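Search this list
Enter keywords Go

Reading time: 2 min

Re: [clomine-trade] Plevik allocation for January

From: Lucinda Doucet
To: clomine-trade list

Harish, all,

Quick one between deliveries, sorry for the typos.

Yes the Plevik allocation is real. Drikus confirmed it by phone this morning, nothing on paper yet. We get 14 pallets of the dry cider and 4 of the perry. No more perry until spring, so please stop promising it to people.

On Wed, Harish Nadar wrote:
> Can someone tell me what we're getting from Plevik? I have two
> restaurant groups asking and one of them wants the perry on the
> menu before the end of the month. Also is Greenberg still taking
> the whole north side, or do I get my three accounts back? Mortimer
> said one thing and Hadiza said another.
>
> And what is the price on the dry. I was quoting last year's.

Don't quote last year's. New sheet goes out tonight, Hadiza has it. If you already gave somebody the old number in writing we'll honor it for one order and that's it.

Greenberg: they keep the north side grocery stores. Restaurants and bars come back to us. So yes, your three accounts are yours again, but call them before you show up, two of them have new buyers and I don't know either one.
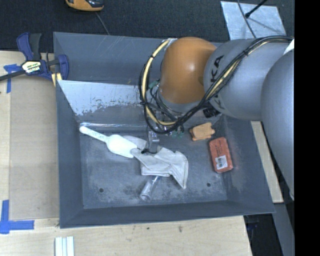 Warehouse space is the other problem. We have 1130 cases of the old label still sitting in bay two and I want them gone before Plevik lands. Mortimer is OK with a mixed case deal, old label plus whatever wheat beer you can move. Any singles left over from broken cases, don't stack them on the floor by the dock again. Put them in a wide metal bin with a rim, same sort as the scuffed gray one in the picture, and write the count on a tag so Ustyna can key it in. She spent half a day last week on a count that was off becuase of that.

Minimum for free delivery stays at $2000. I know. I asked. Drikus won't budge and it's their trucks on the long routes, so split drops only if the two addresses are on the same run.

Harish, on the menu thing, tell them the dry is sure and the perry is maybe. If they print it anyway thats on them. Get me a case count from both groups by Friday noon, even a bad one.

Hadiza, can you resend the route sheet to the list, mine opens blank.

Back on the road, text me if it's urgent

Lucinda

Contact the list owner | Copyright Clomine Beverage Distributors | Back to top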